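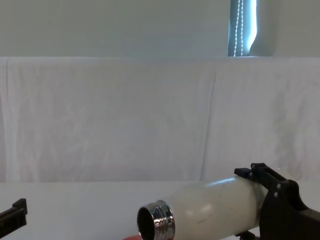 I have had the same insulated bottle for nearly five years and until June I had never cleaned it properly. I rinsed it most nights, put some washing-up liquid in it at weekends and thought that would do. Then Weronika borrowed it on the train back from Istbridge, took one mouthful and asked me how long the tea had been in there. It was water.

So I have been sorting it out, and as a few people at work have asked about theirs I will put down what I did.

The smell was mostly in the lid. There is a rubber ring inside it that I had always taken to be fixed. It comes out if you get the handle of a teaspoon under it. I won't describe what was behind it. I scrubbed the ring with an old toothbrush, left it in a mug of hot water with a bit of bicarb and it came up fine. The lid itself went in the same mug after.

The threads on the neck were next. Tea gets into them and dries brown, and a bottle brush goes straight past. The toothbrush again, with the bottle laid on its side on the table so I could turn it with one hand and scrub with the other. Two minutes, maybe.

For the inside I used bicarb and water just off the boil, filled to the top, lid off, and left it for 40 minutes while I hung the washing out. The water came out the colour of weak squash. I did it a second time and it was nearly clear. Mine holds roughly 600 ml and I used a heaped tablespoon each time, so go up if yours is bigger.

Houshang swears by denture tablets and gets his from the chemist in Nindilgate. I haven't tried them. He also puts his flask in the dishwasher, and I wouldn't copy that, as the paint has come off his in strips.

Drying matters more than I thought. I used to screw the lid back on while it was still damp, and I think that was half the trouble. Now it stays open overnight and the lid goes on in the morning.

The outside I have left alone, apart from a wipe with a damp cloth. There are a few dark scuffs on the white that I tried to rub off with a sponge and they didn't shift. I don't mind them.

Weronika has been offered another drink from it and said she would rather buy one at the station.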